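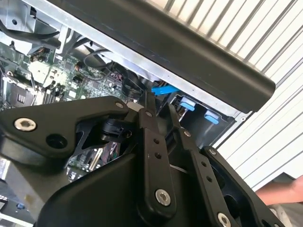 Open desktop computer in our workshop in Warnport

Gedwood is looking for 4 people for desktop computer repair and parts recovery

We are a small workshop which takes old office computers from firms and schools, opens them, and saves the parts that can still be used. For the coming season we need more hands at the bench.

Your work will be to take off the side panel, remove memory, processor, drives and power supply, and write each part in our stock list. After this you put together complete machines from the good parts.
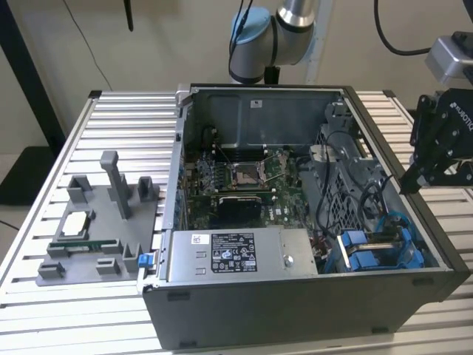 You should know where the memory slots are and how to open the lever of a CPU socket without bending anything. A school certificate in electronics is welcome but we do not demand it. More important for us is that you work calmly and keep your screws in order. New colleagues are trained during the first 8 days, and these days are paid as well.

The place is for 60 hours per month, until the end of August. Please tell us if you can only come in the mornings, we will try to arrange it.

Send a short letter and your CV to Zdzisław Kubiak, Gedwood, Warnport. Please write "Bench work" on the envelope. Applications are accepted until 27 February 2019.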